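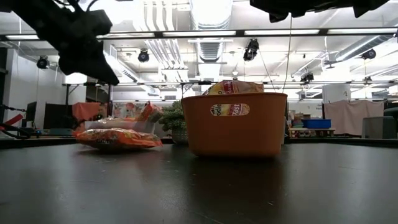

**Ibrahim Jalar**, second-year student, Food and Society

# What we eat when the kitchen is shared

16 Mar 2026

When I moved into the student housing at Plustevholm I had big plans for cooking. I had brought my grandmother's soup pot and a notebook full of her recipes, and I think I used the pot twice before winter break. Most evenings I ate something out of a packet, and so did nearly everyone on my hallway, and that is how I ended up with this project (and, I'll admit, with a much tidier shelf than I started with).

My question was a simple one: does sharing a kitchen change what students eat for dinner? I handed out a short paper survey in the three residence halls closest to campus and got 147 of them back, which was far more than I had dared to hope for! I also kept a food diary of my own for three weeks, and I sat in on a few dinners where people were kind enough to let me ask nosy questions while they stirred things.

## What people told me

Cost came up less than I expected. What came up over and over was waiting. In the Clarkura building one kitchen serves a whole floor, and between six and seven in the evening the burners are simply taken. Several students wrote that they had bought vegetables with good intentions and then given up after standing around hungry for half an hour. Packaged food keeps well in a bedroom, needs very little room, and can be made at ten at night when the stove is free again.

The second thing was storage. A refrigerator shelf split between four people doesn't hold much, and food does go missing. Dry and packaged things can be kept behind your own door, and a lot of people mentioned how much they liked that.

I was happy to find that the floors with a regular shared meal, even just one a week, reported more home cooking on the other nights too. I can't say which causes which, and I'd like to come back to it.

## Next steps

In April I plan to repeat the survey with a question about cooking times, which I badly wish I had included in the first round. I also want to bring the soup pot back downstairs.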